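Wednesday, June 3, 2026
Allik bench, shared shop

Loaded the Nuttall kitchen into the sim before anyone cuts wood for the real counter. Rudus build 2035, stock arm, stock gripper. I still don't trust it.

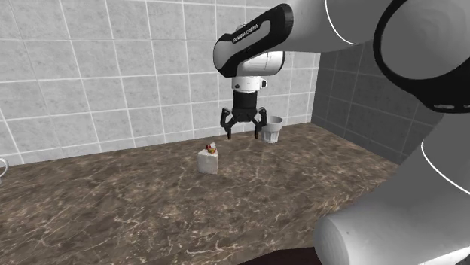
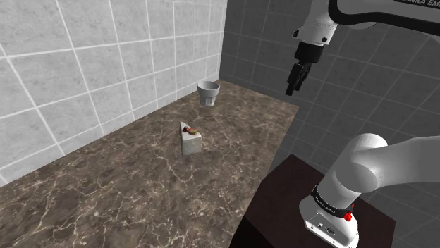
Reach is what I wanted out of this, and I only half got it. The Tradero people claim a pick rate of 80 percent in sim carries over to the bench. I'll believe that when I see it on our arm. My worry is the cup. It stands well back, near where the walls meet, with the cake slice closer to the front, so a finger coming down beside the rim hasn't got much room before it finds tile. Sim tile doesn't crack. Also, the sim has the base on its own wooden pedestal next to the counter, and our stand is still a pile of offcuts.

Seed 1717 for the next batch. Change 2 things only: pedestal height and finger opening. Leave the friction numbers alone, whoever keeps touching them.

Counter stays uncut until I've got reach numbers I can check with a tape measure.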